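Workshop tips: small gears, small parts, and not losing them

Updated 5/28/24

Bits and pieces I've picked up sorting out clocks, hand drills, a mincer and one very stubborn music box. No particular order. Add your own at the bottom if the form's working again.

Before you take anything apart

Clear the bench. All of it. Mug as well.
Lay a cloth down. Grey or some other dull colour, plain, no pattern. Metal shows up on it and little parts don't roll the way they do on bare wood. Old blanket offcut is fine. Not a towel, the loops catch on teeth and you'll be picking threads out all evening.
Shake the cloth outside afterwards, not over the bin. Lost a grub screw that way.
Lamp low and off to one side. Straight overhead makes everything flat and you can't see wear. From the side each tooth throws a bit of shadow and a chipped one stands out.

Taking apart

Mark which face was up. Dab of felt pen on the flat. Some gears look the same both ways round and aren't.
Egg boxes for the order things came off. Left to right, top row first. Write on the lid.
If it won't slide off the shaft, stop. Look for a pin. There's nearly always a pin. Drop of Protness penetrating oil, go and have tea, try agian.
Never lever against the teeth. Lever at the hub, both sides at once, two flat screwdrivers with card under them.
Springs: do it inside a clear bag. Hands in, bag round your wrists. Feels daft.

Cleaning

White spirit in a jam jar, old toothbrush, brush outwards from the middle. Window open.
Caked grease in the roots of the teeth – cocktail stick. Snap the tip off when it goes soft and use the next bit. Wire brush only on steel, and only if you really must.
Bore matters more than people think. Twist a strip of rag, feed it through, pull back and forth. If it comes out black do it again. Pipe cleaner for the tiny ones.
Don't leave brass soaking overnight in anything vinegary. Goes pink.
Dry straight away. Hairdryer on cool, gear sat in a sieve so it doesn't take off across the kitchen.

Checking the teeth

Count them and write the number down, you'll need it if you ever have to order one. Start from a pen mark or you'll lose your place halfway.
Run a fingernail round the rim. Catches = burr. Fine needle file, two strokes, check again.
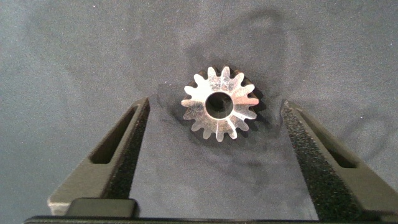
Measure the hole as well as the width across, both in mm, and put them on the same bit of paper. The Blackwood catalogue lists by bore first and I've sent back the wrong one twice now. Part 547 and 574 are next to each other on the page, so read your own writing carefully.
Worn teeth look hooked or lean one way. One bad one, you might get away with it. Two together, replace.

Putting back and storing

Tiny bit of oil. Pin head, not a puddle. Too much just collects fluff.
Turn by hand a few full turns before you put the cover on. Listen. Tight spot in the same place every time means something's bent or there's grit in a root.
Spares in Sterkel tins, the flat ones with the screw lid, label on the side not the top becuase they get stacked. Twist of dry rice in paper if your shed's damp like mine.
Wet and dry paper: 1000 for faces, nothing rougher.

More on hinges and drawer runners in September, hopefully.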